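3.2 Sample handling and storage before screening

Urine samples in the Hulholm study were collected at two clinics and screened for opioid and benzodiazepine metabolites. At the first clinic the cups were placed in the refrigerator within 30 minutes of collection. At the second clinic this was not always possible, and some cups stayed at room temperature until the courier came in the evening. We therefore recorded the waiting time for each cup and included it in the analysis as a separate variable.

All samples were screened with the Cladeo immunoassay kit according to the instructions of the producer. A sample that gave a result close to the cutoff was tested again from the same cup after 12 hours. When the two results did not agree, the sample was sent to the Generska laboratory for confirmation by mass spectrometry. Samples with very low creatinine were considered diluted and were excluded from the comparison of the clinics.
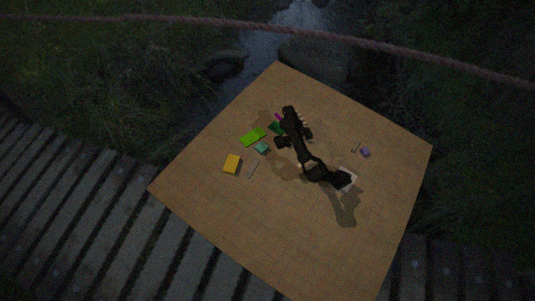
Figure 2. Rendered view from the simulation.

Manual pipetting was done by the same two technicians during the whole study, in order to keep the variation between operators small. Each technician prepared 10 control samples at the beginning of a shift, and the results were compared with the Boutros reference values. In the simulated scene, a dark robot arm stands on a square tabletop (Figure 2).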